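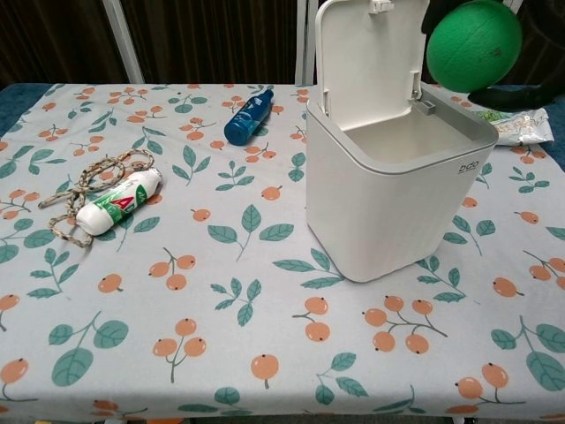

Minutes of the Ekasham household meeting
14 Jun 2020

Present: Murali Rajan, Bhavana Rodrigues, me (taking the notes, as usual, so please forgive the commas). Apologies from everyone on the Nollent side, who had a birthday to go to and promised us cake.

1. Last meeting's notes
Bhavana pointed out that I had put her down for washing the curtains when she had only said somebody ought to. I've fixed that. Otherwise agreed. The curtains are still on the list with no name next to them, and I'm looking at both of you!

2. The tablecloth
We spent far too long on this one. It's the cloth with the little orange berries and the green leaves, and I love it, but it doesn't cover the whole top. You get a strip of the blue padding showing at each end. Murali thinks we should buy a longer one and had already found one at Stenex, in a plain cream that made me want to lie down. Bhavana said the berries cheer her up in the morning and a bit of blue showing never hurt anyone. I agreed with her, so the cloth stays. Murali asked me to write down that he still thinks it looks short. Written down.

Washing it: warm, with the light things, and please shake it out first. Last time it went in with crumbs and I was picking them out of my socks until January (okay, slight exaggeration).

3. The small stuff that lives on the table
This was the real reason for meeting. Things get put down "just for a second" and then a week goes by. We did a sort of roll call and tried to find a home for each one.

The white box with the flip lid. Everybody likes it, and so far it has no job. Bhavana wants it for hair ties and cords and other small tangly things. Murali wants it as a table trash bin, for wrappers and tissues. I said it can't be both, because I don't want to fish a necklace out from under a candy wrapper. We voted 2 to one for Bhavana's idea, with Murali being very gracious about it. He'll look for a second box for trash and can spend up to 200 from the jar.

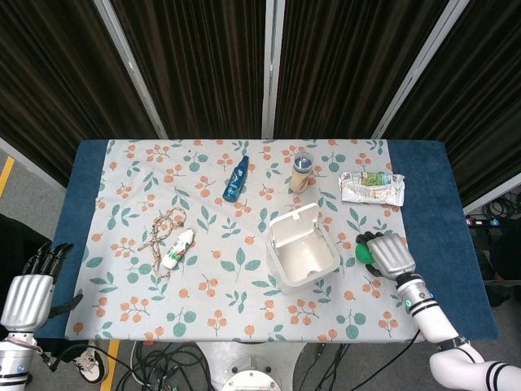
The table with the berry cloth, box open and still nothing in it.

The braided cord with the brown and beige strands. I had assumed it was a curtain tie, Murali thought it was a bag strap, and Bhavana went quiet and then said it might be hers from ages ago. It's going in the white box once somebody has had the patience to untangle it. I'll do it if there's something good on the radio.

The bottles. The blue one goes on the bathroom shelf, labels facing out so we can tell what we're grabbing. The white one with the green and red label goes up there too. If anything is empty, put it on the shopping list and say so out loud! Hints don't work on me.

The cup with the white and blue lid. Kitchen, second shelf, lid on. Bhavana asked that whoever uses it last washes it the same day and takes the lid apart properly. Agreed by all, including the person she was looking at.

The silver snack wrapper. Trash. Murali wanted it noted that it wasn't his. I have no evidence either way, so I'm just noting it.

The green ball. It rolls, so it can't stay on the table. There's room in the Alva basket by the door, with the umbrellas. Bhavana would rather have it in the living room where people will use it. We didn't settle this and it comes back next time.

4. Cleaning the table top
The padded part only wants a damp cloth and a drop of dish soap. No spray polish, please, it goes slippery and the tablecloth slides around like it's on ice. I'll take the cloth off and do underneath once a month, and Bhavana will do it when I'm away.

5. Money
There was 100 in the jar before soap and sponges, and Murali is topping it up with 80 that he owed from the spring shop. He's keeping the receipts in the kitchen drawer. If we go over on the second box, he covers the difference.

6. Anything else
Bhavana would like a hook for the dish towels. Nobody objected, and Murali has a drill.
I asked if we could keep these meetings to half an hour. We were well past that by then, and the tea was cold.

To do
Murali: second box, drill, jar.
Bhavana: bathroom shelf, cup, decide about the ball.
Me: untangle the cord, wash the cloth, type this up (done!).

Next meeting whenever the Nollent lot are back, and they're bringing the leftover cake.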